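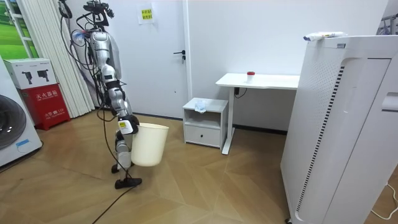 The White Bucket

Rajkumari Tyagi had lived in flat 448 for the whole of the winter before she could bring herself to think of the laundry room as hers, and even then it was only on the mornings when the building was quiet and she had the place to herself, with the blinds hanging straight and the big round door of the washing machine looking at her like a patient sort of cow.

The bucket had come from her aunt. It was a plain thing, off-white, a little narrower at the bottom than the top, and her aunt had carried it through three house moves with the good cups inside it wrapped in stockings. "You can always start with a bucket," she used to say, and she said it about weddings and funerals and once about a tax bill, so that Rajkumari had grown up supposing it was a proverb everybody knew. She had said it herself in her first week at Stotico and been looked at very kindly.

She had come down that morning in January meaning only to wash the tea towels. But there was a crumpled bag on the purifier, and once you have noticed one bit of rubbish you start noticing the floor, and after the floor the skirting, and she went back up for a cloth and the bottle of vinegar and did not get to the tea towels until nearly noon.

The purifier was old Mr Sepúlveda's doing. He had lived across the landing, and he had paid for it himself after a long quarrel with the landlord over the smell of damp, 300 out of his own pocket, and he told everyone the figure, including the postman. When he went to live with his daughter in Amarska he left it behind with a note asking whoever was next to be good to it. Nobody had signed up to be next. Rajkumari had kept the note, though, folded in the drawer with the spare keys, and she supposed that settled the matter. 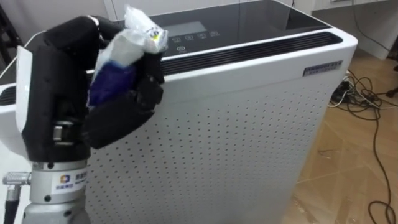 The bag, held up at last in front of Mr Sepúlveda's purifier.

It made such a noise for a small thing! Every crease of it crackled, and in that bare white room the sound went up to the ceiling and came down again, and she thought of her aunt unwrapping boiled sweets through the slow parts of films, one after another, with her eyes fixed on the screen as if her hands belonged to some other woman entirely.

She ought to write to him, she thought. He would like to hear that somebody was wiping the glass. She could tell him that the baker's on Ellell Street had changed hands and the new people put too much salt in everything, and that the stairs had been painted a green he would have hated, and she could ask whether his daughter's house was dry.
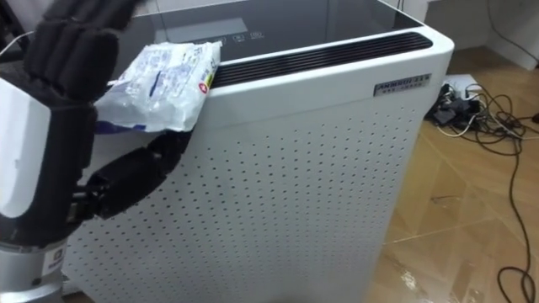
The same bag again, across the corner above the black grille.

She wrote the letter in her head while she did the skirting, and it was a very good letter, much better than the one she put on paper that evening with her feet in a basin of warm water. The paper one came out at a page and a half, mostly salt and stairs. She put his note back in the drawer, found a stamp under the keys, and went down once more in her slippers to fetch the tea towels, which she had left in the machine.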